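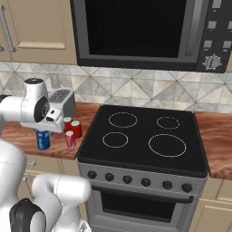
Do you need the new range?

Every spring the flyers arrive, and every spring somebody in our building decides that the kitchen is the problem. I have nothing against a nice kitchen. I do have something against the way they get sold.

Take the Ollia package, which went through mailboxes on our side of town in December. The headline price was $2208 for a range, a microwave above it and "full installation." Annelies Hendriks on the third floor asked for the full quote in writing and got one that ran to six pages. Hauling away the old stove was extra. So was the cord. The "energy savings of up to $178 a year" came with a footnote saying the figure assumed a household that cooks twice a day and is replacing a unit at least 17 years old. Hers is nine. She eats out a lot.

I called the number on the flyer and asked where the savings figure came from. I was told it was "industry standard." I asked which industry and was offered a free home visit.

Glass cooktops get the hardest push. They wipe down fast and they look good, fine. They can also scratch if you drag a cast iron pan across them, and replacing the glass can cost enough that you start pricing a whole new stove. Kilian Berchtold has had his for years and loves it, but Kilian mostly makes eggs.

If your burners heat and your oven holds its temperature, I would wait. A worn door gasket or a bad heating element is a small repair - get that quote first. Pankaj Jaiswal had his oven fixed last year for less than the delivery charge on the one he'd been looking at.

And if you do buy, ask what happens to the price if you skip the microwave. In Annelies's case it dropped by almost nothing, so I have my doubts about what she was being charged for.

Replies welcome, including from anyone who got the $178. I'd like to see the bills.

Contact: Femke Van Dijk, newsletter editor | © 2023 | Back to top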